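Rerura 실리카겔 건조제 팩 5g
제조: Skirmont / 국내 공급: Geum

제품 개요
건조 식재료와 향신료를 밀폐 용기에 보관할 때 쓰는 흡습제입니다. 구슬형 실리카겔을 부직포 파우치에 넣고 네 면을 열접착했습니다. 30개입과 400개입 두 가지 포장으로 공급합니다. 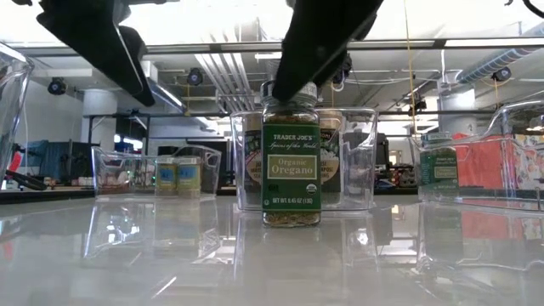 흡습제의 필요 수량은 내용물의 무게보다 용기 안의 빈 공간과 개폐 횟수에 따라 정합니다. 잎 형태의 건조 허브는 표면적이 넓어 습기를 빨리 흡수하고, 분말은 굳는 현상이 먼저 나타납니다. 순중량 13g인 유리병 오레가노처럼 소량인 제품은 병 안에 팩을 넣지 말고, 병을 모아 둔 밀폐함에 1팩을 넣으십시오. 병뚜껑은 평소대로 닫아 둡니다.

규격
내용량: 5g
재질: 실리카겔, 폴리에스터 부직포
형태: 구슬형, 비지시형(색 변화 없음)
보관: 직사광선을 피해 밀봉 보관
재생: 불가

사용 방법
외포장은 사용 직전에 개봉합니다. 필요한 수량만 꺼낸 뒤 공기를 빼고 바로 밀봉하십시오. 개봉한 상태로 30분 이상 둔 팩은 흡습 용량이 줄어들 수 있습니다. 뚜껑이 없는 수납함에서는 효과를 기대하기 어렵습니다. 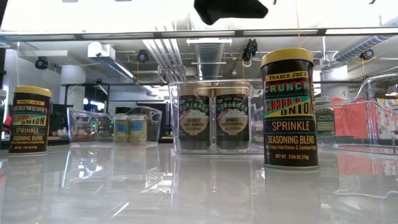 Perla Orozco
기술자료 담당

교체 주기는 개폐 빈도에 따라 다릅니다. 하루 한두 번 여는 용기는 22일, 거의 열지 않는 용기는 두 달을 기준으로 합니다. 장마철에는 기준의 절반으로 줄이십시오. 튀긴 양파나 깨처럼 기름기가 있는 재료와 함께 쓸 때는 파우치가 내용물에 직접 닿지 않도록 뚜껑 안쪽이나 별도 칸에 둡니다. 기름이 밴 부직포는 통기성이 떨어지므로 주기와 관계없이 교체합니다.

비지시형 제품이므로 외관으로 포화 여부를 판단할 수 없습니다. 투입일을 용기 바닥에 적어 두는 방법을 권장합니다. 색으로 확인해야 하는 용도에는 지시형인 Hiritz 팩을 선택하십시오.

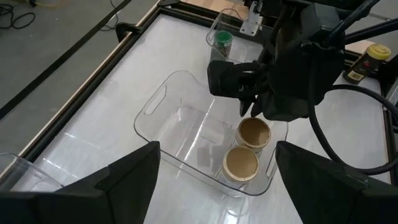
문: 사용한 팩을 전자레인지로 말려 다시 써도 됩니까?
답: 재사용을 권장하지 않습니다. 열접착부가 손상되어 구슬이 새어 나올 수 있으며, 사용한 팩은 일반 쓰레기로 배출하면 됩니다.

주의 사항
먹을 수 없습니다. 어린이와 반려동물의 손이 닿지 않는 곳에 두십시오. 파우치가 찢어진 경우 해당 팩을 폐기하고 내용물에 섞인 구슬이 없는지 확인하십시오. 400개입은 10월 출고분부터 겉상자 없이 은박 봉투로 공급됩니다.

문서 개정: 18/7/21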